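Home Forums Members Search Log in

Sewing and Mending > Bags > Lining a tote: patterned or plain?

quiltedmoth
Hello all! I'm finally making myself a big everyday tote (the Clitholm pattern, if anyone knows it) and I keep going back and forth on the lining. My heart wants a busy print, but my sister swears a dark print means you never find your keys again. I've got until Thursday to decide, when the fabric shop in Asbridge has its sale, and I'd love to hear what you all carry.

tuppence37
Oh, go patterned, please! I look inside my bag twenty times a day and it cheers me up every time. My dark one is still going strong and I wouldn't trade it.

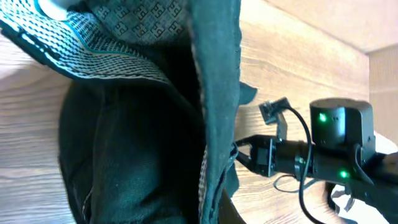 My everyday bag, wavy print and teal stripe

I bought the Cladach canvas for my next one and it's already washed and waiting, bless it.

bobbin_and_bean
Lovely print, tuppence, but I'm with the sister on this one. I lined mine in pale yellow cotton after losing a black pen in a black bag for most of April, and I'd never go back.

tuppence37
Well, that's what pockets are for, dear! Put in 2 deep ones and a key loop.

bobbin_and_bean
Pockets only help if you use them, and I know myself too well :)

quiltedmoth
You're both so kind. Maybe a light print, then? I'll report back after the sale.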